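February 27, 2023

Brine bench, run 4. Han-gyeol away, so the spelling in this one is mine.

Chicken thighs out of the freezer last night, into the fridge on the bottom shelf, in a tray this time. (See the previous entry, or smell the salad drawer.) Still stiff in the middle at nine this morning. Gave them 2 hours in cold water, changed twice, bag sealed properly. Fine after that.

Made up 2000 ml of brine. Split it between the Hesari tub and the Skeltau tub, same salt in both, sugar only in the Skeltau. Labelled the lids, then swapped the lids while washing up. Relabelled the sides. Lids are now decorative.

Tasting notes, such as they are:
Hesari – clean, a bit firm, salty at the edges.
Skeltau – browner skin, juicier. Caught on the pan where the sugar was.
Plain, no brine – tastes of chicken. Two people preferred it, which is going in the book under protest.

The Geum probe reads 4 degrees higher than the Pesunton one in the same thigh. I believe the Pesunton, mostly out of spite. Ice water check still to do.

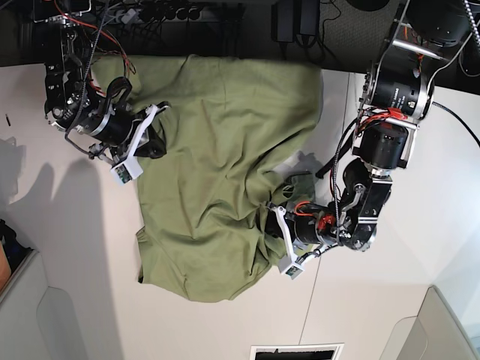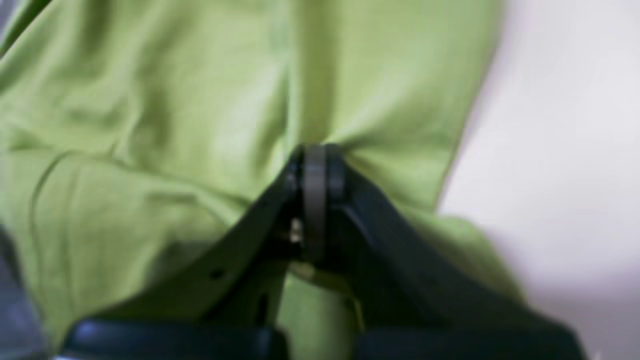 Green cloth in all three.

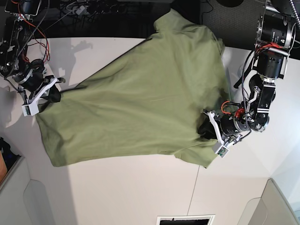

Next time
Drop the sugar by half and pat the skin dry for longer. Ask Han-gyeol where the good tongs went. Turkey legs not before June, whatever the whiteboard says.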